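Umurberg Wipe-Clean Table Covering, sold by the metre

Product code 3294
Width 140 cm, minimum order 2 metres
Sold by Pulus Home, Fatthorpe

We have stocked wipe-clean cloth for years and have heard most of the claims made for it. Stain-proof is one. Heatproof is another, and we won't print either on this page. Umurberg is a coated cotton that copes well with spills if you get to them the same evening. Turmeric left overnight will mark it. So will biro, whatever the leaflet in the packet says.

The maker also calls it "linen feel". We've handled a lot of linen and we'd call it a smooth cloth with a slight texture. It hangs better than plain PVC and the corners drop after a day or two on the table, sooner in a heated room.

Cafés buy more of this from us than households do, mostly in fruit and leaf prints. A busy pattern hides crumbs between sittings, though it can fight with a colourful menu, so order a sample before you cover a whole dining room. 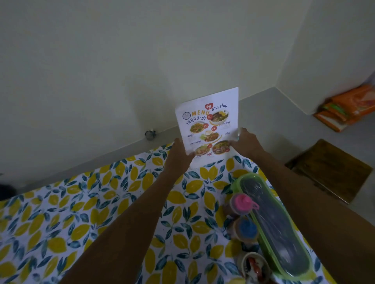 Care

Wipe with warm water and a drop of washing-up liquid. The label allows a machine wash at 30 degrees. We tried 19 washes on a test piece and the coating had started to lift along the fold, so we would keep the machine for emergencies. Do not tumble dry. Iron on the back only, on low, with a tea towel in between.

Hot pans need a mat. A mug of tea is fine.

Umurberg or Castaño?

Castaño is the heavier cloth, at 283 grams per square metre, and costs nearly double. The maker says it lasts twice as long. We have no way of checking that and neither, we suspect, do they. What we can say is that it creases less when stored on a shelf and is harder to cut straight at home. For a kitchen table used every day, the cheaper one is probably enough.

Ordering

Lengths are cut to order in half metres and sent as one piece. Edges are left raw – hemming is extra and adds a week. Cut lengths can't be returned unless faulty. Samples are A5, post free, and too small to show the full repeat on the larger prints.

Phone orders until 4 pm, closed Sunday.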